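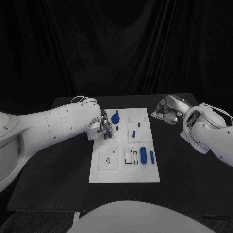
Practice Boards and Small Parts: Changes in the Jornon Assembly Workshop

October 2021

The Jornon Assembly Workshop has completed the reorganization of its practice boards and loose parts, which began in August. Members who use the boards for fitting exercises, and instructors who reserve them for classes, are asked to read the following notes before their next session.

Each practice board is a flat white sheet on which the fixture plates are set out. The loose parts that belong with it are blue, so that they stand out against both the board and the black tabletops. In past terms the workshop also kept parts in gray and natural finishes. These were hard to find when they rolled off the board, and a good many were lost between tables or swept up at the end of the day. The gray and natural parts have now been withdrawn, and members who still have any at home or in a toolbox are asked to return them to the front desk.

The stock room holds 3,000 loose parts, all of which were sorted and checked during the reorganization. Milagros Aquino, who directed the work, asked that particular attention be given to the pegs. The smallest are easily mistaken for one another, and a peg that is slightly too wide will damage the hole in a fixture plate if it is forced. Pegs are now stored by width in shallow trays with a label on the front edge. A peg that does not enter its hole under light pressure should be taken out and compared with the label on its tray. Please do not tap pegs into place with a tool.

Stepped cylindrical parts, with a wide base and a narrower shaft, should be stood on the base when they are not in use. Laid on their sides they roll in a curve, and the edge of the shaft is the first place to chip. The back of the board is the most convenient place for them, leaving the front clear for the work in hand.

Boards may be reserved for up to 2 hours at a time. The workshop has 11 boards in service. A further 7 are being fitted with new plates by Clatel and will be added to the reservation sheet as they are returned. Until then, classes have priority over individual reservations in the afternoon. Mornings remain open to all members in the order in which names are entered.

At the end of a session, users should lift all loose parts from the board before moving it. Carrying a board with the pegs still standing in their plates has been the usual cause of missing pieces, and the Cervantes room in particular has a raised door sill that is easy to catch with a foot. Boards are stored flat on the lower shelves. They should not be leaned against a wall, even for a short time, as the sheet will bow and the plates will no longer sit level.

Tabletops may be wiped with a dry cloth. Dust shows readily on the black surface, and members have understandably used spray cleaner in the past - this leaves a film that transfers to the underside of the boards. Cloths are kept in the drawer beneath the reservation sheet. Boards and plates are cleaned by the stock room and need no attention from users.

Replacement parts are issued by Amado Soriano at the Jollton counter. Please bring the damaged piece with you where possible, together with the number marked on the storage label. There is no charge for ordinary wear. Instructors who need a full set replaced before a class should send the request in writing, giving the number of boards in use and the exercise planned.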